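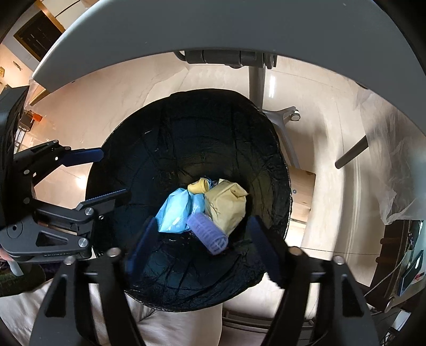 ## Hand-held gripper check, trash bin task, October 2026

Compared: Torkau finger set and Kedov finger set, same handle, same camera. Place: Trerkham apartment. Please write the comment also when the item is OK.

**Before start**

- [x] Rubber pads sit flat on both fingers. *OK. The Torkau pads were changed in February and still have good grip.*
- [x] Pins in the linkage arms, no side play. *Torkau OK. Kedov has small play on the left finger, I can feel it but it does not disturb the closing.*
- [x] Fingers close in the middle. *Kedov closes 2 mm to the right. Please adjust before next use.*
- [x] Camera lens cleaned, both fingers in the view. *OK.*
- [ ] Cable fixed to the handle. *Not done, the clip is missing. I used tape.*

**Bin and floor**

- [x] Bag is over the rim on all sides. *OK.*
- [x] Only soft or light trash, no glass, no blades. *Wrapper, paper bag, hair roller and a small yellow piece with thin blue string. The string is allowed, but look at the pins after every run — it can go into the joint.*
- [x] Chair wheels do not touch the bin. *The chair base is close. Move it away before you bend down.*
- [x] Floor dry. *OK. Marble, so shoes with rubber sole please.*

**During the runs**

- [x] 14 picks with each set. *Torkau lost one, Kedov lost three. All three were the paper bag.*
- [x] Mesh roller held without crushing. *Both sets OK. Torkau needs less force.*
- [x] Fingers do not pull the bag up. *Kedov caught the plastic two times. I opened slowly and it came free.*
- [x] Break after 19 minutes. *The wrist is tired before this with Kedov, it is the heavier one.*

**After**

- [x] Pads wiped, string removed from joints. *OK.*
- [ ] Spare pads counted. *7 for Torkau. Kedov box not found.*
- [ ] Report sent to Quintanilla. *Waiting for the Kedov adjustment, then I repeat the paper bag picks and send both results together.*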